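Brastari Sanitários – demonstrações manuais de limpeza de vasos sanitários

Versão do cartão: 2
Última revisão: agosto
Idioma das anotações: português

Resumo

O conjunto reúne demonstrações de limpeza feitas por pessoas, com garra de mão e com a mão livre, para treinar políticas de manipulação por imitação. Nenhum robô executa a tarefa durante a coleta. As trajetórias são convertidas depois para o espaço de ação do braço, com as ferramentas do projeto Mabaso.

Esta versão contém 44 sessões, gravadas por 18 operadores na sala de Takville. Cada sessão traz vídeo da garra, vídeo da cabeça e as poses dos marcadores sincronizadas.

Como as demonstrações são feitas

O operador usa um dispositivo na cabeça e segura a garra com uma das mãos. Os cubos com marcadores fiduciais dão a pose da mão e da ferramenta em relação às câmeras. A sala tem vasos de modelos diferentes, e a ordem em que são usados muda de uma sessão para outra.

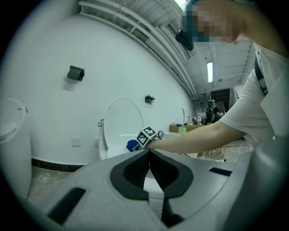 Antes de gravar, o operador faz a calibração: mostra cada cubo à câmera da garra, gira-o devagar e espera a confirmação no terminal. Se um cubo não for reconhecido, a sessão não começa. A calibração é repetida sempre que um cubo é trocado ou recolocado.

As tarefas anotadas são:

levantar_tampa
pegar_pano
limpar_borda_interna
limpar_assento
devolver_pano
baixar_tampa

Uma sessão pode conter só parte da lista. O campo tarefas, em meta.json, informa quais aparecem e em que instante cada uma começa e termina.

Estrutura dos arquivos

sessao/video_garra.mp4
sessao/video_cabeca.mp4
sessao/poses.csv
sessao/abertura.csv
sessao/meta.json

Em poses.csv, cada linha tem o instante, o identificador do cubo, a posição em metros e a orientação em quatérnion (ordem x, y, z, w). Linhas com o campo valido igual a 0 são estimativas por interpolação e não devem entrar no cálculo de erro. O arquivo abertura.csv registra a distância entre os dedos da garra, em milímetros.

Os relógios das câmeras são alinhados no início da sessão. O deslocamento aplicado fica gravado em meta.json – quem quiser refazer o alinhamento pode partir dele.

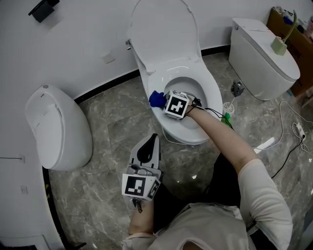

Limpeza da borda interna com pano azul; a mão esquerda segura a garra.

Controle de qualidade

As sessões passam pelo Grader, que atribui nota a cada trecho segundo a visibilidade dos cubos e a continuidade das poses. Trechos reprovados continuam no conjunto, com a marca revisar. Para treinar só com os aprovados, use a opção --somente-aprovados no carregador.

Limitações conhecidas

– Dentro do vaso, a mão e a própria borda encobrem os marcadores com frequência. É onde se concentram as poses interpoladas.
– Há cabos e objetos da sala no campo de visão. Eles não foram removidos nem anotados.
– A força aplicada pelo pano não é medida.
– Todas as sessões vêm da mesma sala. Não testamos a transferência para outros banheiros.

Privacidade

Os rostos são pixelados antes da publicação. O áudio é descartado. Quem encontrar um rosto legível deve abrir um chamado no repositório com o nome da sessão e o instante do vídeo.

Alterações em relação à versão 1

Corrigida a ordem dos quatérnions em poses.csv. Acrescentado o campo valido. As tarefas limpar_borda e limpar_dentro foram unidas em limpar_borda_interna; os nomes antigos ainda são aceitos pelo carregador, com aviso.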